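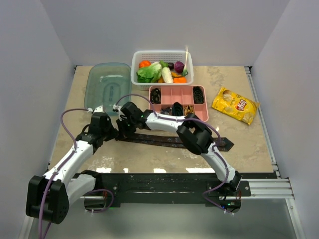 # Frequently Asked Questions: Exterior Coatings and Site Services

**Who will be responsible for my project?**

Every contract is assigned to a project supervisor before work begins. Residential contracts are overseen by Gwawr Wynne and commercial contracts by Abelardo Escobar. The supervisor's direct telephone number is printed on the first page of the work order.

**Does Ondeldale provide a written estimate?**

Yes. Estimates are issued in writing following a site visit and remain valid until the end of the month after the month of issue. Verbal figures given during a visit are not binding on either party.

**How many coats are included in the standard price?**

The standard price covers one coat of primer and 2 finish coats on all prepared surfaces. Bare masonry may require a sealer, and this is listed as a separate item on the estimate.

**Can I choose my own color?**

Clients may select any shade from the Ostora exterior range at no additional charge. Custom matching is available on request. A painted sample board must be signed by the client before the full quantity is mixed.

**Is exterior work carried out in the winter?**

Exterior painting is normally suspended after October and resumes in the spring. Work already in progress at that time is either completed or left primed and protected, as agreed with the supervisor.

**What should be done before the crew arrives?**

Please move vehicles, garden furniture and potted plants away from the walls. Crews start at 7 a.m. and will need access to an outdoor water supply. Pets should be kept indoors during working hours.

**What warranty is offered?**

Workmanship is covered for 5 years from the date of final inspection. The warranty does not extend to damage caused by leaking gutters, structural movement or pressure washing by others. Claims should be made in writing to Trefor Dafis, Technical Services, with the work order number.

**May I cancel after signing?**

A contract may be canceled without charge until materials have been ordered. Custom-mixed paint cannot be returned and will be invoiced at 100 percent of cost.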